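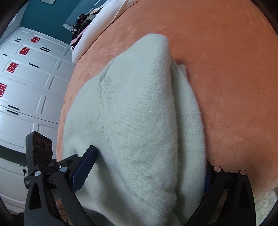 **FOR RELEASE 29/11/2020**

# Plirnari opens mail-in knitwear repair service and second workroom in Trirneck

TRIRNECK – Plirnari, the knitwear care and mending company, has opened a mail-in repair service for sweaters, cardigans, blankets and other knitted goods. Customers who live too far away to visit the shop can now send items in by mail and have them returned mended, washed and folded. The service started as a trial in October and is now open to all customers.

To handle the extra work, the company has taken a second workroom on the same street as its shop. The new room has its own washing area, flat drying racks and a long bench for hand mending. The shop will keep taking in repairs at the counter, and its opening hours stay the same.

During the October trial, Plirnari took in 184 items by mail. Worn elbows and moth holes were the most common problems, followed by loose cuffs and side seams that had come apart. Most of the items were wool. The trial was also open to cotton and blended yarns, and both will be accepted from now on.

## How the service works

Customers fill out a form on the Plirnari website and describe the damage. They may add photos if they wish. The company replies with a price range and a mailing label. Once the item arrives, a mender looks it over and sends a final price. No work is done until the customer agrees to it. If the customer decides not to go ahead, the item is mailed back and only the return postage is charged.

Items should be clean and fully dry when they are mailed. They should be packed in a plastic bag inside a box or padded envelope. Customers are asked not to trim loose threads or pull at open stitches before sending an item, as the original yarn is often needed for the repair.

Standard repairs are priced from $46, including return mailing. Larger jobs, such as replacing a full cuff or reknitting a collar, are priced one by one. Customers can choose a repair matched as closely as possible to the original color or one done in a contrasting yarn.
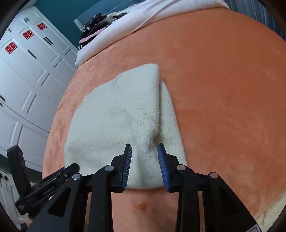

Washing and folding are included in the price of every mail-in repair. Plirnari washes knitted items by hand in cool water, presses the water out between towels and dries them flat on racks away from direct heat. The company advises customers to store knitwear folded at home, since hangers can stretch the shoulders. It gives the same advice for bath linens kept in a closet or guest room: a cream-white towel folded and laid on the bed, as on the orange blanket shown here, takes up little space and is ready for use. A printed care sheet covering washing, drying and storage will be mailed back with each finished order.

## Yarn supplied by Kisiden

Yarn for the mail-in service will be supplied by Kisiden, a small spinning mill that has worked with the Plirnari shop for several years. The mill will spin short runs in shades that are hard to find in stores, including older creams, grays and soft greens. Under the new agreement, Kisiden will also keep a small stock of fine yarn for thin sweaters and baby clothes.

Yarn left over from repairs will be wound into small balls and sold at the shop counter. Pieces too short to sell will be used for practice in the company's mending classes.

## Classes to return in the new workroom

Plirnari stopped its mending classes earlier this year. They will return in a new form, with small groups and more space between seats. The first course covers darning, closing a seam and picking up dropped stitches. The second covers ribbing, cuffs and necklines. Students should bring one item of their own to work on. Needles, yarn and a darning mushroom are provided.

The course material was written with Nic Aodha, a textile studio that specializes in hand knitting. Nic Aodha will also sell a printed mending guide through the Plirnari shop and website. The guide has step-by-step drawings and a section on choosing yarn for older garments.

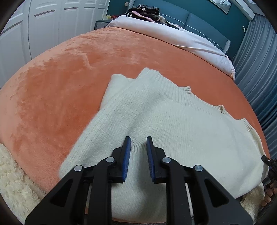

*Cream-white knitted sweater, folded, on an orange plush blanket.*

## Return times and holiday orders

Most mail-in repairs are expected to take two weeks from the day the customer approves the price. Orders that need specially spun yarn will take longer, and customers will be told before work begins. Plirnari cannot promise that items mailed in December will be returned before the holidays. Gift cards for repairs and classes are available now at the shop and online.

The company does not accept leather, fur or woven coats. Items with knitted panels may be accepted after a look at photos.

## About Plirnari

Plirnari repairs, washes and restores knitted clothing and household knits at its shop and workroom in Trirneck. It also sells mending yarn, needles and wool wash.

**Media contact:** Plirnari Press Desk, Trirneck. Photos of the new workroom and copies of the price list are available on request.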